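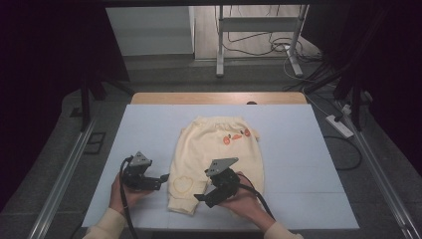
Section 2: Comparing the hand-held grippers on soft clothing

Okay, so you've got the bench up and both handhelds talking to the Cunolby recorder (if not, go back to Section 1, I'll wait). Now for my favourite bit, which is finding out which fingertips you like for cloth. We have two sets in the Macapagal lab: the Fulix tips, which are stiff and narrow, and the Flinano tips, which have a bit of give in them. I've got opinions on both and you'll hear them further down, but please do your own runs first!

You'll need:
Both handhelds, with cables
One set of Fulix tips and one set of Flinano tips
The small hex driver from the top drawer
A kid's garment with an elastic waist. The little yellow pants are the usual pick, and they're great because you get gathers, a cuff and a big flat panel all in one go.

Before you start

1. Smooth the blue cover flat over the tabletop. Wrinkles in the cover feel a lot like fabric through the tips, and you'll end up pinching both.

2. Fit the same tips on both hands. Mixed sets are fun, but the log only has one field for tip type, so you'd be making a mess for whoever reads it.

3. Put the handhelds on and run each cable back along your forearm. Leave enough slack that you can reach the far side of the table without feeling a tug at the wrist.

CAUTION: Mind the cables on the floor when you step back from the table. Finish your run, put both grippers down, then turn around. I've done it in the other order and I don't recommend it.

4. Open and close each hand fully a couple of times. The opening value on the recorder screen should sit near 0 when closed and reach 2000 when fully open. If it tops out early, redo the zeroing from Section 1.

5. Set the recorder to profile 1004. That's the cloth profile Amado Tolentino put together in July, with the slower close ramp. The default profile is fine for blocks and cups but it's much too snappy for knits.

Running the comparison

6. Lay the garment out with the waist away from you and the legs toward you. Don't fuss over it -- a few folds are good.

7. Press record, and bring both hands in from your side of the table with the jaws open. Hover over the cloth for a moment before you touch anything, so there's a clean bit at the start of the log.

8. Start with the cuff. Come in low, with one jaw sliding along the table and the other above the ribbing, then close slowly. Lift a few centimetres, hold, and lower.

9. Do the waistband next. Same idea, but aim for a single gather. If you grab three at once, let go and have another try, and leave the bad grab in the recording.

10. Last, the flat panel, which is the hard one. Point both tips straight down with the jaws wide open, touch the cloth lightly, and close so the fabric bunches up between them.
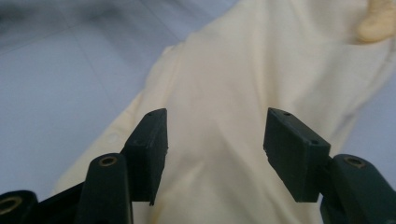

Go easy on the downward push here. If you lean on it, the tips skid on the cover and you'll hear a nasty little squeak. A light touch and a slow close picks up most cottons for me, and if it doesn't, I nudge a ridge into the cloth with the other hand and pinch that.

11. Stop recording, swap to the other set of tips on both hands, and repeat steps 4 to 10 with the garment laid out in much the same way.

NOTE: The tip screws are tiny and they love carpet. Change tips over the parts tray.

What to write down

For each grab, note the tip type, the spot (cuff, waist or panel), whether it held through the lift, and the squeeze reading from the screen. I cap squeeze at 600 for kids' clothes. Past that I started seeing dents in the fabric that took an iron to get out.

My two cents, as promised: I reach for the Fulix tips on cuffs and hems, where you want to get a thin edge under a thin edge. The Flinanos win on the flat panel by a fair bit, and they're kinder to my wrists over a long afternoon. On waistbands I keep changing my mind. Amado swears by Fulix for those, but he also closes a lot slower than I do, so have a go at both speeds.

12. When you're done, unplug the handhelds at the recorder end first, coil the cables loosely, and put the tips back in their own labelled bags. Folding the pants is optional, but Section 3 starts with them folded in half, so you may as well!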